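2 min read

Search this blog

My backup script copies 2,705 files to the Gromlow share each night. In April, 289 of them failed checksum.
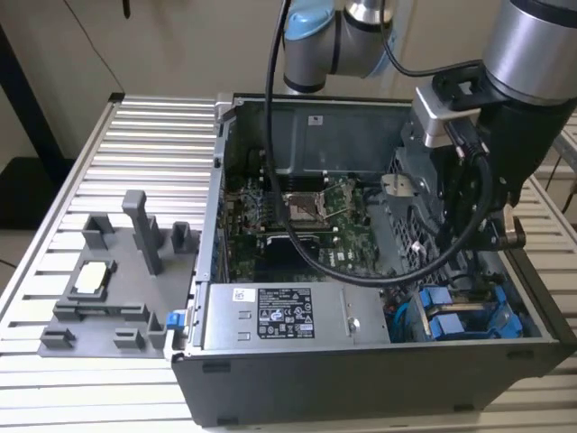
Case open, CPU socket empty.

I reran the job with compression off. Failures dropped to 80, all in one directory.
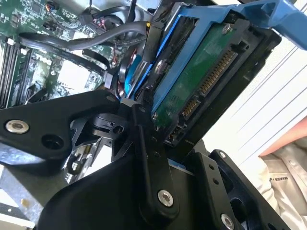

3.5-inch drive in its blue caddy.

Logs now rotate at 2,000 lines.
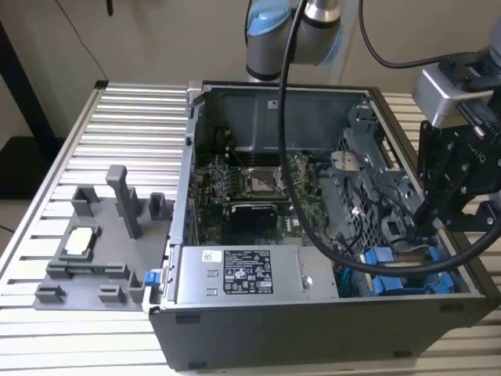

Checksums are computed before and after transfer. The script uses one worker per directory. A board with an exposed socket, like this one, computes none. Next I'll test the Akness mirror.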